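Run 410 started late. Rain on the roof at Flernside, the lab lights buzzing, two of us left and neither one talking.

The method was simple on paper. Drop the force threshold by 20 percent, let the policy pick its own grasp, don't touch anything. Kikent, we called the policy. After a dog. Long story.

Eighty runs on the old threshold. Eighty on the new. Krishnan wanted the numbers by morning, Krishnan being the grant, not a person. You got used to saying it that way. Krishnan wants. Krishnan won't like it.

I'd moved here from Edarbridge for this. Left a good apartment, a porch. For plates.

"Wrist view," she said. First words in an hour.

I put it up on the big screen. Coffee in one hand, log sheet in teh other. 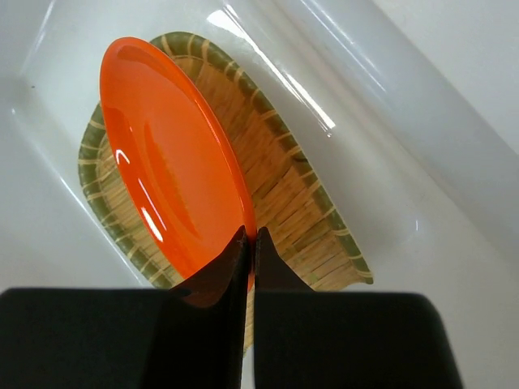 2 min read

Orange plate, up on its rim in the basket. Fingers closed in on the low end. The glare on the basin wall like a streetlight in snow.

"It took the bottom edge."

"I see it."

"It never takes the bottom edge."

I thought of the old arm, how it used to go for the middle every time, dumb and sure. My hand was over the stop button. The protocol said hands off. I kept it their anyway.

She wrote the time down. Then she reached over, moved my hand to the desk, and left hers on top of it.

"Let it run," she said.

© Flernside Stories | Contact | Back to top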